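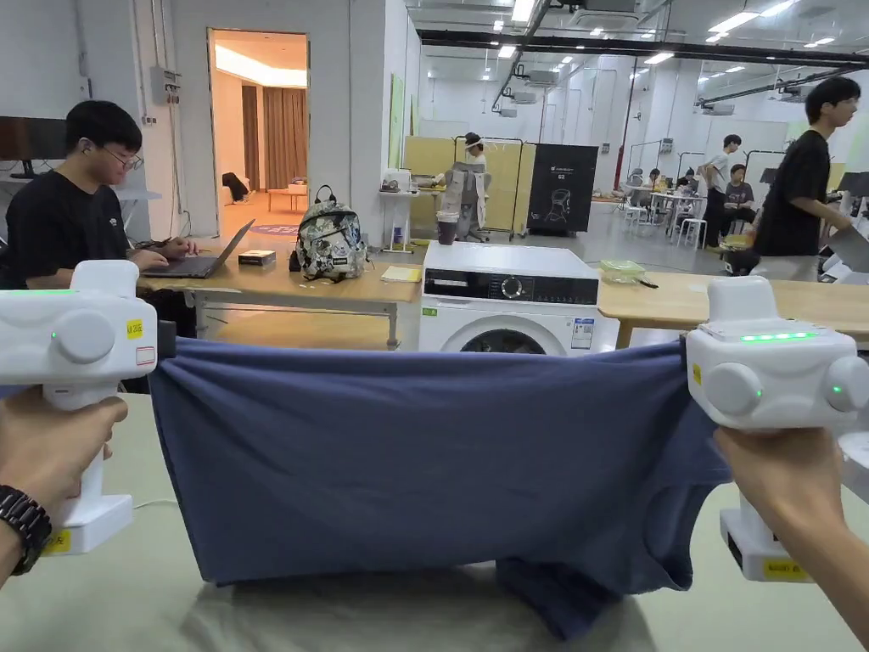

# How Does a T-Shirt Get Its Start?

Look down at your T-shirt. Before it was a shirt, it was a plant! Cotton grows on bushy green plants in warm, sunny places, and the fluffy white part is really a coat for the seeds.

## From fluff to thread

When cotton is ripe, its seed pods (called bolls) pop open and out puffs the fluff. Machines pick it, pull out the seeds, and press the fluff into huge bales. The farm near Mudari that we wrote to for this page sent off 700 bales last year. Imagine that pile!

Each bit of fluff is made of fibers, thinner than your hair. One fiber on its own snaps easily. Twist lots of them together, though, and they grab hold of each other and turn into strong thread. That's called spinning, and people have been doing it for thousands of years.

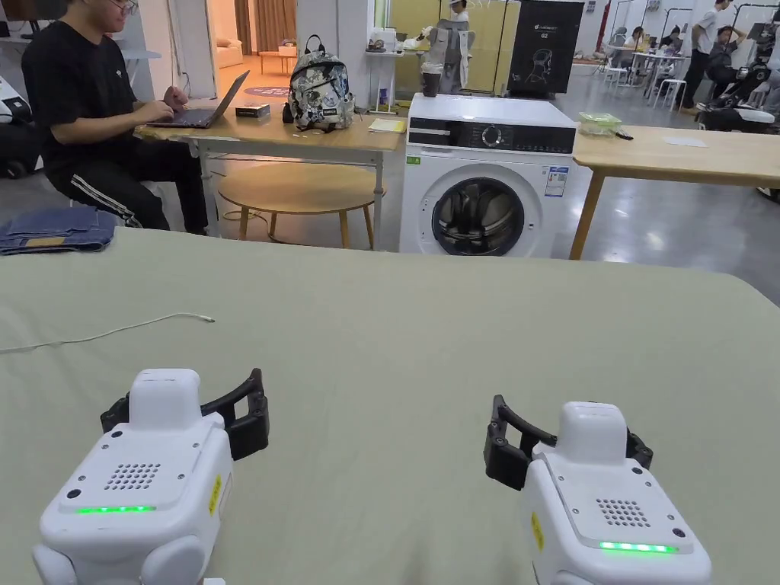

Next comes the knitting, and this is the really fun part. Most T-shirt cloth isn't woven in straight lines like a bedsheet. It's made of tiny loops, row after row, each one pulled through the loop before it. Loops can open up and spring back, so your shirt stretches when you squeeze your head through the neck hole!

## Adding the color

Cotton cloth starts out creamy white. To make it blue or red or orange, workers soak it in a big bath of dye. At the Bisht mill, every batch of blue gets 8 rinses, and they keep going until the water runs clear.

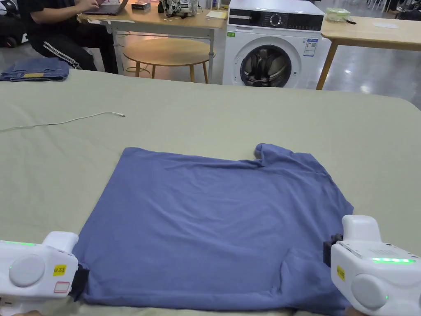 After that, the cloth is dried and laid out in tall, flat stacks, and a cutter slices through all the layers at once. A plain T-shirt needs just a few shapes: a front, a back, two sleeves, and a skinny strip for the neck. Then sewing machines zip them together. The folded edge at the bottom is called a hem, and it stops the cloth from curling up.

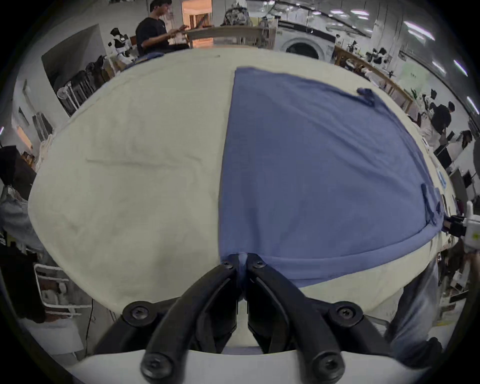
*A blue T-shirt spread out on a table.*

## Try it yourself

Find an old cotton ball and ask a grown-up if you can pull it apart.

1. Tease out a thin wisp as long as your finger.
2. Tug it gently. It comes apart right away!
3. Take another wisp and twist it between your fingers, always in the same direction.
4. Now tug again. How much harder do you have to pull?

You just made thread! Twist 5 wisps together and see how strong you can get it.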